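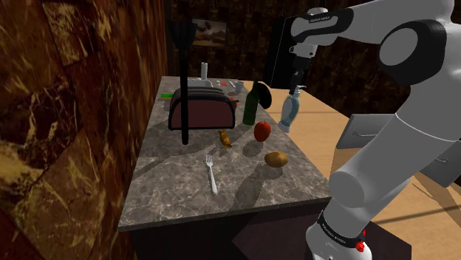 Hospitality and Events, Week 4
Themed cafés: what the customer is paying for
Notes by Madhu Shukla, 9/2/25

Read these before the seminar. If you read them during the seminar I will be able to tell, as you will be the one nodding.

1. The bill

Start with the menu from Jasville, the railway café we looked at last week. A pot of tea there costs more than the same tea in the plain café next door. The tea comes out of the same sort of box. The difference pays for the carriage seats, the whistle, and a young man in a waistcoat who punches your ticket before he brings the scones. Students like to call this "atmosphere". Please don't write that in your coursework without saying what it consists of and what it costs per week.

Split the costs of any themed place under these heads:
Food and drink
Rent and fittings
Costume, including washing it
Staff time spent performing
Everything you forgot

The last is usually the largest.

2. Performing and serving

A waiter who is in character is slower. At Jasville the ticket business adds five minutes to a table. On a quiet afternoon this is charming and on a full one it is a queue. The manager has to decide beforehand which bits get dropped when the room fills up, and the staff have to know the order in which they go. Wavarov, the winter palace tea room, never decided. Its footmen went on announcing guests by title through the whole of February half-term, with prams backed up to the street.

Note also that staying in character is work and ought to be paid and rested as such. Two hours of being delighted to see people is a long time. Try it with your relatives.

3. House rules

Customers will join in if they know how. They need to be told early, in a sentence or so, by somebody who doesn't sound like a notice. Photographs, touching props, asking staff personal questions: settle all of it at the door. The card on the tables at Mac an tSaoi (storytelling supper room, upstairs, mind the beam) is a good model. It runs to four lines and the last one is about the beam.

4. Coming back

The first visit sells itself. The second is the hard one, as the customer has now heard the joke. Common answers are birthday events, changing menus, stamp cards and a resident act. Retach, the space canteen, gave regulars a crew rank, which cost almost nothing and led to more than 300 people caring deeply about becoming a lieutenant. It also led to arguments over who outranked whom at the till, so write the rules down.

Terms to know
Cover: one customer, seated
Dwell time: how long they stay there
Turn: one full use of a table
Prop loss: theft, politely

For next week
Visit a themed venue of any kind and write 900 words on one part of the service. Pick something small. Keep the receipt and attach it. The department will not refund it. Pubs with a bicycle on the ceiling do not count as themed.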